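Work and Organizations
Unit 7 handout: When part of the job goes to a machine
Prepared by Rosalba Amato

Read this before section. It covers the Radden case and sets up the short paper. Bring the shift diary from the Unit 6 packet as well, as we will need both.

1. The site

Radden is a returns center. Stores and online customers send goods back, and workers decide what happens to each item: restock, repair, donate, recycle or trash. Before the change, 342 people worked there across two shifts. Most were sorters. A sorter picked up an item, looked it over, made the call and put it in the right tote. On a normal shift one sorter handled 1170 items.

In July the company put in sorting arms on 4 of its lines. The arms came from Dumitrescu, which also trained the first group of operators. The sister site at Skornthorpe kept the old setup for another year, so we have something to compare it with.

2. Tasks and jobs

Keep these two words apart. A job is a bundle of tasks. The arms took over one task, moving known items from belt to tote. They did not take over looking inside an opened package, deciding if a used item has any value, or dealing with things that arrive with no paperwork. Those went to people at what the site calls the exception table.

Parkley's term for this is "residual work": whatever is left once the regular part is gone. Residual work tends to be mixed. A tube of toothpaste, a steel bowl, a small closed box and one stray bolt have nothing in common except that someone has to decide about each of them. 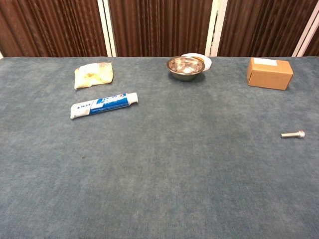

Sorters who moved to the exception table reported two things in their diaries. The work was more interesting, and it was more tiring. Under the old system, easy items gave them a rest between hard ones – a shirt in its original bag takes no thought. With the easy items gone, every item needed a decision.

3. Pace and measurement

The old target was items per shift. Managers kept it for the first weeks after the change and counts at the exception table looked terrible. Zoltán Pálfi, a shift lead at the time, asked for a separate target. He got one after two months, set at 70 items an hour. Workers still thought it was high for anything that had to be opened.

Look at who set the number and what they had to go on. Skornthorpe had no exception table, so there was no older figure to borrow.

4. Pay and grade

Exception work stayed at sorter grade. Operators of the arms moved up one grade. Compare this with the skill definitions from Unit 3 and decide which job calls for more judgment.

For section
Mark three decisions in the shift diary that the worker made without a written rule.
Paper topic due by noon, one paragraph, on the course page.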